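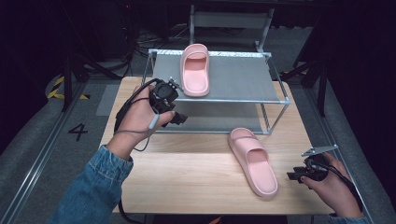

A worker with a gripper in each hand at a two-tier shoe rack.

Grirkell is a returns center for footwear operated by Herkus. It handles up to 3,840 pairs a day and is known mainly for its gradual move to automated sorting and shelving, which began in March under operations manager Atieno Khaemba.

Before the change, returned shoes were matched, checked and shelved by hand. Robot arms supplied by Parnum now do most of the shelving. The arms learn from recordings of people doing the same work with hand-held grippers, such as placing a pair of slide sandals on a rack. A new task needs 500 recordings before it is tried on the sorting floor.

The center did not cut its staff, but jobs changed. Shelvers were offered training as demonstrators or as line attendants, who clear jams and handle pairs the arms reject. Demonstrators work in blocks of no more than three hours because of strain on the wrists. Night shifts ended on 27th July, which some workers welcomed and others opposed over the loss of night pay.

Inspection for wear and damage is still done by hand. A second site, Sang, uses the same system on a smaller scale.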